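Speaker notes: The Ship's Dog in Colonial Sea Fiction
Carleen Rutherford, Zinddale Library lecture series, 01/10/2020

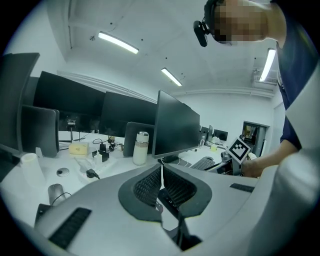
Why did writers of sea stories so often put a dog aboard?
A dog gave the author a member of the crew who held no rank, could go anywhere on the vessel, and could be stolen, sold or lost without stopping the voyage.

Opening (4 minutes)
Welcome the audience and acknowledge the Hinds bequest, which funds the series. State the scope: serial fiction set in Pacific and Australian harbours, read as popular entertainment of its day.

Section one: The animal as cargo
Introduce the barque Trerico and read the quayside passage in full. Pause after the mate's offer. Draw attention to the bargaining - the price rises, yet the dog's owner is never described. Ask listeners to consider whose point of view the narrator has adopted.

Section two: The animal as witness
Move to the storm chapter. The terrier hears the quarrel in the galley and the reader hears only what the terrier hears. Note the short sentences and the absence of dialogue tags. Handout, page 2.

Section three: Endings
Compare the serial ending with the revised book ending, in which the dog remains ashore at Zuvance. The revision removed the final 2000 words and, with them, the reunion.

Questions (20 minutes)
Repeat each question into the microphone for the benefit of those at the rear. Borrowing copies are held at the front desk until the end of February.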